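Rundum student project: bin task, which bag grip?

kbanna, Wed 5 May
Our club has 7 weeks for the Rundum trash task. Kyung-hwa Ban wants the left arm to keep the bag and the right one to stay free.
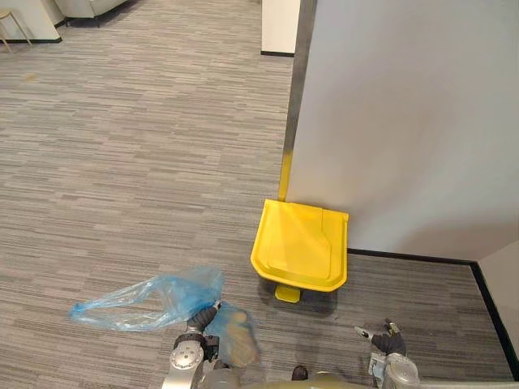
I prefer two hands from the start. The film is very thin and one gripper only makes a ball of it.

soltani_fan
I don't agree. With two hands you must plan both arms — slow for a student team. Look at the folds when one arm pulls.

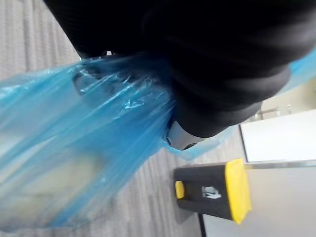 Wrist camera, blue bag and the bin with yellow lid

kbanna
OK, but folds are not an open bag.

pluvov7
You both forget the second part, with the bottle. For us this cost more points than the bag.
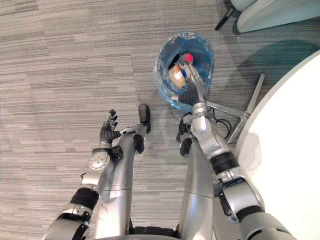 The fingers must go inside the rim, so please test with a lined bin also.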